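How Does Food Get Hot?

Cooking is one of the oldest things people do. Before there were kitchens, there were fires, and before there were pots, people put meat and roots right on the hot coals. Today you can cook in many different ways, but every one of them has to do the same job. It has to move heat into the food.

This page explains what heat is, how it travels, and what happens inside your dinner when it warms up.

What is heat?

Everything is made of tiny bits called molecules. Water is made of water molecules. A potato is made of many different kinds of molecules, and a lot of them are water too. Molecules are much too small to see, even with the kind of microscope you might have at school.

Molecules never stay completely still. In a cold potato they jiggle slowly. In a hot potato they jiggle fast. When we say something is hot, we mean its molecules are moving quickly. Heat is energy that moves from a hotter thing to a colder thing. It never flows the other way by itself. An ice cube in your hand feels cold because heat is leaving your hand and going into the ice.

Heat has three main ways to travel. They are called conduction, convection and radiation.

Conduction: heat by touching

Put a metal spoon in a cup of hot cocoa and wait a minute. The handle gets warm, even though it is not in the cocoa. The fast molecules at the bottom of the spoon bump into their neighbors, and those bump into the next ones, all the way up. This is conduction.

Metal is a good conductor, so most frying pans are made of it. Wood is a poor conductor. That is why a wooden spoon can sit in hot soup and still be comfortable to hold.

When you fry an egg, the burner heats the pan and the pan heats the egg. The bottom of the egg cooks first because it is the part touching the pan.

Convection: heat that flows

Liquids and gases can move around, and they carry heat with them. Look at a pot of water with a few peas in it as it warms on the stove (with an adult nearby). The water at the bottom gets hot first. Hot water is a little lighter than cold water, so it rises. Cooler water sinks down to take its place, and then it gets heated too. The water goes around and around, and sometimes the peas go with it.

Air does the same thing inside an oven. Some ovens have a fan in the back to push the hot air around faster. Cooks call these convection ovens, although there is convection in an ordinary oven as well.

Radiation: heat with nothing in between

Stand in the sun in August and your skin feels warm. The sun is millions of miles away, and most of the space between you and it is empty. Nothing is touching and nothing is flowing. The heat comes as waves, and this is called radiation. The word can sound scary, but light is a kind of radiation, and so is the warmth you feel from a campfire.

A toaster uses radiation. The wires inside glow orange and send out heat waves, which brown the outside of the bread.

The microwave

A microwave oven also uses waves, but a different kind. Microwaves are invisible. They pass easily through glass, most paper and many plastics, and they are very good at making water molecules turn back and forth. All that turning makes the molecules around them jiggle too, and the food heats up. 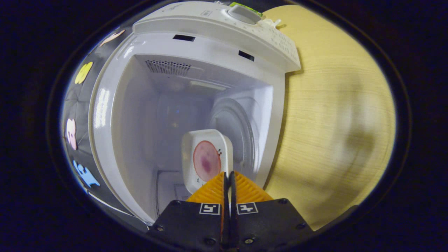 A white microwave oven with its door open.

People sometimes say that a microwave cooks food from the inside out. It doesn't. The waves go in only an inch or so, and the middle of a thick piece of food is warmed by conduction from the outer parts. This is one reason a big bowl of leftovers can be steaming at the edge and still cold in the center. Stirring it halfway through helps.

The walls inside a microwave oven are metal, often covered with paint, and the waves bounce off them. If there is a window in the door, it has a metal screen with very small holes. Light waves are tiny and fit through the holes. Microwaves are several inches long, so they stay in. The oven stops making microwaves when the door is opened.

What happens to the food?

Heat changes food in ways you can see, smell and taste.

Eggs get firm. An egg white is mostly water with long, folded-up molecules called proteins. Heat makes the proteins unfold and grab on to each other, and the clear liquid turns into a white solid. You can't turn it back.

Potatoes and carrots get soft. The walls that hold plant cells together become weaker, so a fork goes in easily.

Bread turns brown. When the outside gets hot enough, sugars and proteins join up and make new molecules with new flavors. Boiling water is not hot enough to do this quickly, and that is why boiled potatoes stay pale and roasted ones get a brown crust.

Popcorn pops. Each kernel has a bit of water sealed inside. The water turns to steam, the steam pushes on the hard shell, and the shell bursts.

Try it: the butter test

You will need a metal spoon, a wooden spoon, a plastic spoon, a mug, some cold butter and an adult to pour the hot water.

1. Stick a small dab of butter near the top of each spoon handle. Make the dabs the same size.
2. Stand the spoons in the mug with the handles pointing up.
3. Ask the adult to fill the mug halfway with hot water.
4. Watch for 8 minutes and write down which butter gets soft first.

Which material was the best conductor? Would you want a pot handle made of it?

Staying safe

Ask before you use a stove, an oven or a microwave. Use oven mitts, and keep them dry, because heat goes through a wet mitt quickly. Turn pot handles away from the edge of the stove. Never put metal forks, spoons or foil in the microwave. Let hot food stand for 2 minutes before you taste it.

Words to know

Conductor: a material that heat moves through easily.
Molecule: a very small bit of a material, made of atoms joined together.
Protein: a kind of large molecule found in eggs, meat, beans and many other foods.
Steam: water that has turned into a gas.

Written by Dzintra Kuusk. Science checked by Decha Noiphan.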